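The four-day week that arrives in a slide deck
Notes for small employers, from the Bitdale business letter
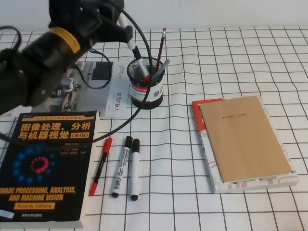

What the pitch says

Every few months another consultant discovers that people like having a day off. The latest to land in our inbox is Fluvell, which sells a "compressed schedule readiness package" to firms with fewer than 80 staff. The price is $3000, or $2000 if you sign before the end of March. For that you get a survey, a workshop and a binder.

The workshop tells you that output holds steady when hours drop. Perhaps it does. The slides offer one chart in support, and the vertical axis has no numbers on it. I asked for the figures behind it and was sent the same chart in a larger size.

What happened at Ranetti

Ranetti, the bookkeeping firm on Solheim Street, tried a four-day week last year without hiring anyone to explain it. Wenche Öberg, who runs the office, let people choose Monday or Friday off and kept full pay. Staff liked it. Clients mostly didn't notice, except at quarter's end, when calls went unreturned and two of the bigger accounts complained in writing.

Her fix was dull. Everybody works five days in the last week of a quarter and takes the time back later. She won't say productivity went up, as she has no good way of measuring it, and I trust her more for that than I trust the chart.

Where it gets thin

Weidong Yu manages a print shop and has looked at the same package. His trouble is that someone has to be at the counter whenever the doors are open. Squeezing 40-hour jobs into four long days means tired people and the same number of shifts to cover. Cutting the hours means paying for another body. The binder gives this problem half a page, headed "Creative Rostering," and then moves on to wellness.

If you're tempted anyway, pick a slow stretch, write down what would make you stop, and tell your clients before you start. Ask your own staff which day they'd want. They'll answer for free, probably by lunch on Tuesday.

Fluvell has offered our readers a free introductory call. I took mine. It was mostly about the discount.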